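**Ticket: spare fingers + cables for hand-held grippers, budget request**
Opened 2022-05-31 by Jamie Entwistle
Status: open, waiting on quote
Cc: Narayanan Pillai, Olesia Shevchuk

Need a decision on gripper spares before the order window shuts. Short version: we run two-handed at every table, finger sets wear, cables get tugged, and the spares drawer is down to 3 finger sets. Purchasing wants one line item, not drips.

Table 6, canister and basket task, both grippers up:
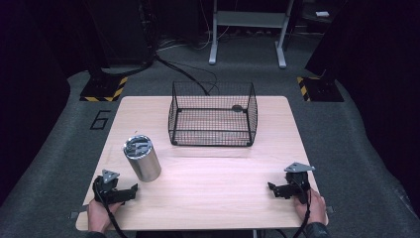

Two options on the table from Narayanan:

- Option A – keep printing our own fingers, buy only cables and screws. Cheap on paper. Printer time comes out of Olesia's week though.
- Option B – bulk order from Werholm, 28 finger sets with fixings, cables on a seperate line. Quote came in at 1,863 before shipping. Covers us through August if wear stays as is.

Suvarna also asked to quote. No reply yet, chased twice.

**Update, Olesia**

Went through the log for the last batch. Most "gripper fault" entries are one of:

1. cable snagged on table edge, operator stops to free it
2. finger screw loose, jaw rattles
3. finger face worn, operator complains about slip

No. 1 is the big one and spare fingers do nothing for it. Pls don't sign off on B thinking it fixes the snags. Want longer cables plus some sort of clip at the wrist priced in as well.

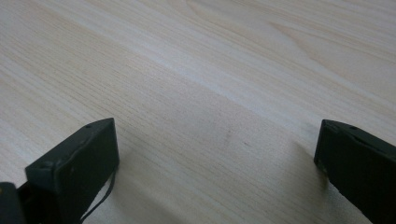
Can we mix printed fingers and bought ones on the same gripper?

Only as a full pair. The Werholm set sits a hair deeper on the mount and one of each won't close flat. Label the bags.

**Update, Narayanan**

Asked Werholm re: cables. They'll do the longer ones, 9 week lead time, which is no good to us for the first block. Gatetti has stock of something similar, different connector, needs an adapter each side. Adapter is another thing to lose. I'd still take it for the gap.

Revised plan, please poke holes:

- Fingers: Werholm, full 28, one delivery
- Cables: Gatetti now, with adapters, Werholm long ones to follow
- Wrist clips: try two kinds before buying a box
- Retire any finger with a rubbed inner face at the next changeover, dont wait for a slip report

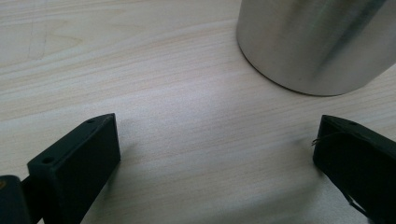
- Printed spares: keep the 3 sets we have as backup, stop printing new ones once the delivery is in

Bigger objects are what I'm thinking of with that retire rule. Steel canisters are smooth and heavy-ish and want a decent face on the jaw. Basket is easier, operators grab the rim.

**Update, Jamie**

Ok with most of it. Questions from Rogério in finance, pasting so we answer in one place:

> Is this a one-off or will it recur? If it recurs it goes under consumables and I need a yearly number.

Recurs. Fingers are consumables, no way round it. Cables I'd call equipment, but Rogério can pick. Yearly number needs a proper wear count and we don't have one – log only says "changed fingers", no hours. Olesia adding a field for it, so operators need to fill it in at changeover. Left and right seperately please, right one gets more use on the canister tasks.

Until then, when a gripper comes back with a complaint:

- both screws on each finger, snug, not gorilla tight
- open and close it over the bare table, look at the gap
- run the cable through your hand back to the body, feel for kinks
- note which hand
- then swap parts, if it still needs it
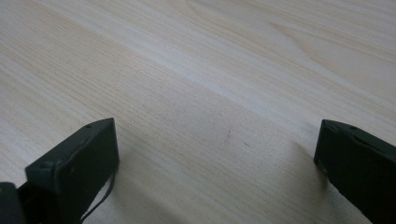

Same check for new fingers out of the bag. Last lot from the old supplier had a few with burrs in the screw holes and we only noticed after fitting.

**Update, Narayanan**

Helmut Bauerfeind asked whether the Stultero table kits should go in this order. No. Different cost code, and the tables are fine. Told him to open his own ticket.

Still outstanding:

- Suvarna quote, closing that if nothing comes back
- adapter price from Gatetti, in writing
- shipping on the Werholm order (the 1,863 doesn't include it, Rogério will ask)
- Jamie to confirm delivery address, last box went to the wrong building

Leaving open. Will raise the PO once shipping is confirmed.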